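3.2 Things on the table

We kept the set of objects small on purpose, and I'll admit that most of it came from what we already had in the kitchen at Costodell. Fruit was the easy part. We wanted items that differ in size, skin and color, and that people would name without thinking twice – a fuzzy kiwi is hard to confuse with anything smooth and red. The bowl took longer. Our first one was white and shallow, and things rolled out of it all day, so we switched to a turquoise one with a dark gray rim and stuck with it for the whole Clemico object list. 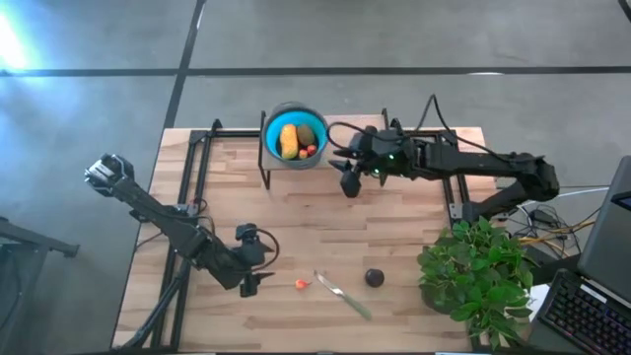
Height matters more than we expected when we started. A bowl flat on the tabletop and a bowl on a little raised board are two different problems for anyone reaching into them, and the older Paten list treats them as one. We split them, which brought the list to 383 arrangements. Each was set up by one person from a printed card, and a second person checked it against the same card before we moved on. Up to eight items could go on a card, though the crowded ones were a pain to set up and we used them sparingly.

Knives got their own group of cards. A knife lying flat gives you very little to get hold of, and the blade picks up every light in the room, so its outline can be tough to make out on pale wood. We went with a plain kitchen knife with a round, pale green handle (Figure 3).

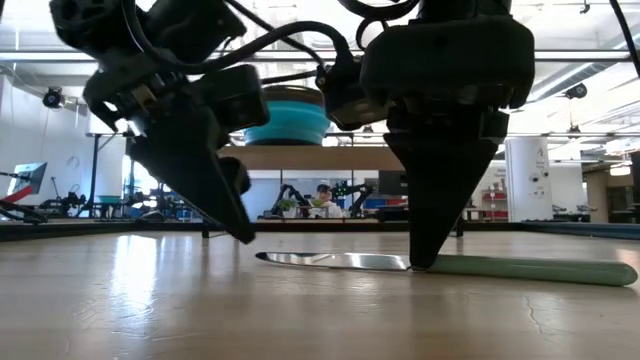
Figure 3. The kitchen knife lying flat on the wooden tabletop, handle to the right.

I should mention the wood too. The top has a thin crack in it, and we talked about sanding and filling it, then left it alone – the Romaniuk cards were already finished by then and we wanted both groups to share a surface. Glare was the bigger headache. We tried a cloth for two afternoons, hated how it bunched up under the knife, and went back to bare wood.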